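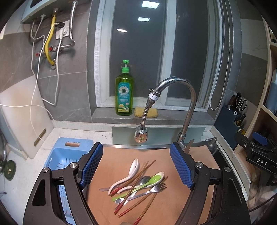

Prapai Srisuk asks why a spoon and a chopstick should be cared for in different ways when both have been in the same soup. The question is a good one, and it was sent to the Notcombe Household Museum by a reader of these pages. The answer begins with what each thing is made of.

What Are Utensils Made Of?

A utensil is a tool that people use for cooking or eating. One family meal may call for utensils made of four or five different materials. Each material meets water in its own way.

Stainless steel is a metal made mostly of iron, with another metal called chromium mixed in. The chromium forms a very thin skin on the outside, far too thin to see, and this skin helps to keep rust away. Water stays on the surface of a steel spoon or fork and can be wiped off with a cloth.

Ceramic is clay that has been baked in a very hot oven called a kiln. Many ceramic soup spoons are coated with a glaze, a glassy layer that keeps soup out of the clay. Ceramic is hard, but it can chip or break if it is dropped.

Plastic is light and does not rust. It can be made in almost any color. Oil likes to cling to plastic, so a plastic spoon may still feel slippery after one wash.

Wood comes from trees. A living tree moves water through tiny tubes, and those tubes are still present in a piece of wood after it has been cut and shaped. Wood can therefore soak up a little water. A coat of lacquer – a hard, shiny finish – slows the water down.

Why Does Soap Help?

Oil and water do not mix. If you rinse an oily spoon with water alone, much of the oil stays where it is. Dish soap is made of very small parts called molecules. One end of each soap molecule is drawn to water, and the other end is drawn to oil. The soap surrounds the oil in tiny drops, and the water carries the drops away.

The Right Way to Dry Chopsticks

Chopsticks should not be left to soak in the sink. Wash them with a soft sponge, rinse them, and dry them with a clean towel. They should then be left where air can reach them before they go into a drawer.

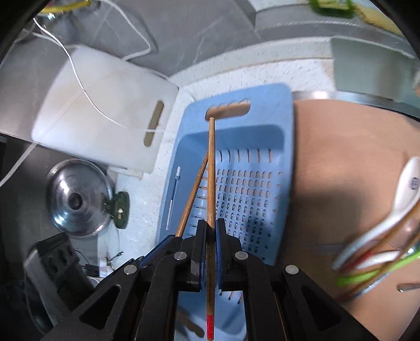

Wooden chopsticks, one with a red tip showing, beside a light blue dish drainer.

Air is important because of evaporation. Evaporation happens when liquid water turns into a gas and moves off into the air. The holes in a drainer let water drip out and let air come in. Wood that stays damp for a long time may grow mold, and it may also bend or split.

Try It Yourself

Ask an adult to help with this activity. You will need two clean wooden craft sticks, a cup of water and a towel.

Place both sticks in the water for 30 minutes. Take them out and pat them with the towel. Wrap one stick tightly in plastic wrap and leave the other in the open air. Look at them again after 8 hours. Which one feels drier? Write down your answer and draw both sticks.

Words to Know

Evaporation: the change of a liquid into a gas.
Glaze: a glassy coating on baked clay.
Lacquer: a hard finish that protects wood.
Molecule: a very small part of a substance.

Young readers may visit the Hsieh Gallery of the Notcombe Household Museum, which opened in 1967. Children under 9 must be accompanied by an adult.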